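Section 3: Setting up your film night

The Rallden screening kit has been tested and packed, so most of the work is choosing where everything goes. Read this section through once before you carry anything into the hall. It's a lovely job once you know the order!

Before you start

1. Check the licence letter for your film. The title and the hall name must match your booking. If you're showing the 1959 print of Nina, look for the word "restored" after the title.
2. Find the nearest wall socket to the back row and make sure the lead will reach without being stretched.
3. Close the curtains and switch off any lights near the screen.
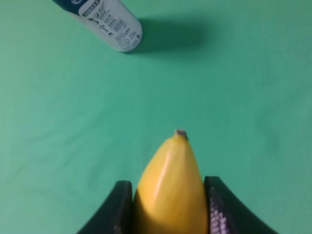
A banana held by its sides, tip upwards.

Placing the screen

4. Unfold both legs until they click, then stand the screen on level floor.
5. Hook the fabric on at the top corners first, then along the sides, then the bottom.
6. Walk to the back of the hall and sit down. You should see the whole lower edge over the seats in front. If you can't, raise the legs by one notch.

CAUTION: Two people are needed to raise the legs. Keep fingers away from the hinges.

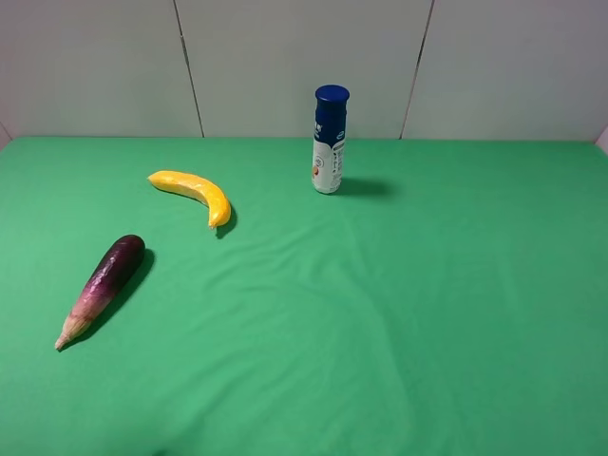
Soft, even fabric makes a huge difference to the picture, so take your time over it. Small waves at the bottom edge usually settle once the side hooks are tight. Shallow ripples and a gentle diagonal fold, like those in the green cloth on the table, would show up in every bright sky, and Ancombe Harbour has plenty of sky! Loosen the nearest hooks, smooth towards the corner and fasten again.

Setting the projector

7. Put the projector on its stand, level with the middle of the screen.
8. Turn it on and wait for the menu. Choose Film, then Hall.
9. Turn the front ring until the words on the test page are sharp - check the corners as well as the centre.

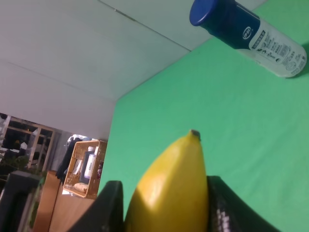
10. Play the first 20 seconds of the film and look for black bars down both sides. Older films should have them. Leave the shape setting alone, or everyone on screen will look wide.

NOTE: Nina runs for 97 minutes with no break. If you'd like an interval, pause at the end of the ferry chapter, where the music fades out beautifully.

Sound

11. Stand one speaker on each side of the screen, facing the back row. 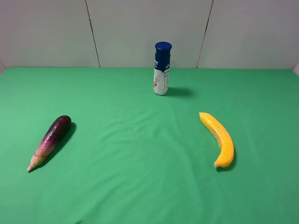

Photo: Jhosep Chávez / Zandley Film Club

12. Play a scene with talking in it, and set the volume from there. Music will always seem loud enough, so voices are the better test.
13. Turn subtitles on if anyone has asked for them. Press Text once for English.

If the voices sound late, open Sound, choose Delay and move it down one step at a time. When lips and words meet, press Save, go back to the start of the film and open the doors.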